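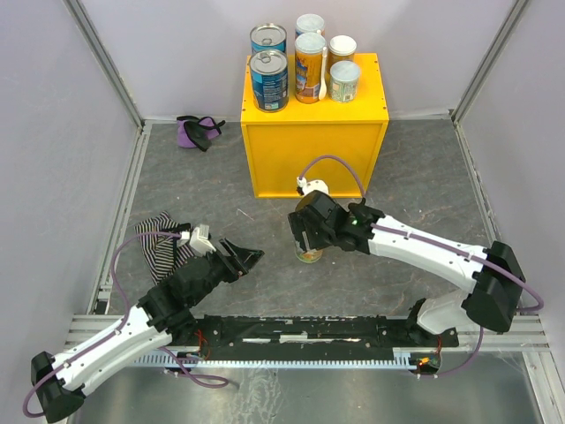
Ticket summary
Pantry inventory portal – item counts not updating after check-in
Opened by: Corina Coman, Bekow Food Pantry
Assigned to: Joris Jansen, Application Support
Priority: Medium
Status: Resolved, July 25, 2026

Reported issue
Staff at the Bekow site report that canned and jarred goods entered at the intake desk do not appear in the stock list. The intake screen displays "Saved" for each entry. Of 90 entries made during the morning shift, 67 reached the stock list. The remainder are missing from both the list and the daily export.

Log

Entry 1 – J. Jansen
Confirmed that the intake desk is running the current version of Pluder. Signed out, cleared stored data and signed in again. No change.

Entry 2 – J. Jansen
Compared missing entries with those that posted correctly. All missing entries have an expiration date in October. Requested a copy of the import settings from the site.

Entry 3 – C. Coman
Settings attached. Please note that the date format was changed last week at the request of the receiving team.

Entry 4 – Virgil Bogdan, Database Services
The import job reads the month as a single digit. Entries with a two-digit month are placed in the error queue – the intake screen does not report this. Field length corrected and queue released.

Entry 5 – C. Coman
All 90 entries are now in the stock list. The daily export matches.

Follow-up
A request to show queue errors on the intake screen has been sent to the Pluder product team. Sites using the older date format do not need to take any action.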